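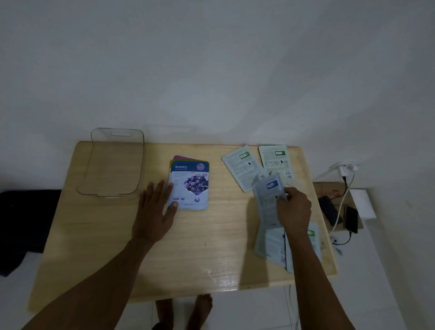 Arbeitsplatz Sortierung: Tuchmasken, Acryl-Organizer, Holztisch

Filberg sucht Aushilfen (m/w/d) für die Konfektionierung von Kosmetik-Sets, Einsatz ab Mai, Teilzeit

Für den Standort Kavmont besetzen wir mehrere Plätze in der Handkonfektionierung. Gearbeitet wird an Einzeltischen.

Aufgaben
Einzeln verpackte Tuchmasken nach Sorte trennen und stapeln
Rückseiten prüfen: Etikett vorhanden, Barcode lesbar, Packung nicht beschädigt
Packungen mit der Vorderseite nach oben in transparente Organizer einsetzen
Fehlteile und Ausschuss auf dem Begleitblatt notieren

Ein Gebinde umfasst 50 Packungen. Geknickte Beutel werden glattgestrichen, undichte Beutel aussortiert. Die Einarbeitung dauert 90 Minuten und wird vergütet.

Anforderungen
Sorgfältiges Arbeiten mit beiden Händen, auch bei gleichförmigen Abläufen
Deutschkenntnisse zum Lesen von Etiketten und Arbeitsanweisungen
Keine bekannte Kontaktallergie gegen Kosmetikbestandteile
Vorkenntnisse in der Verpackung sind nicht erforderlich

Rahmenbedingungen
Arbeitszeit 20 Stunden pro Woche, Früh- oder Spätschicht nach Absprache. Sitz- und Steharbeitsplätze sind vorhanden. Schmuck an Händen und Unterarmen ist abzulegen - Ausnahmen gibt es nicht.

Bewerbung
Kurzer Lebenslauf und gewünschte Schicht an Danica Brabec, Personal. Fachliche Fragen beantwortet Olanrewaju Adeyemi, Leitung Konfektionierung, telefonisch zwischen 9 und 11 Uhr.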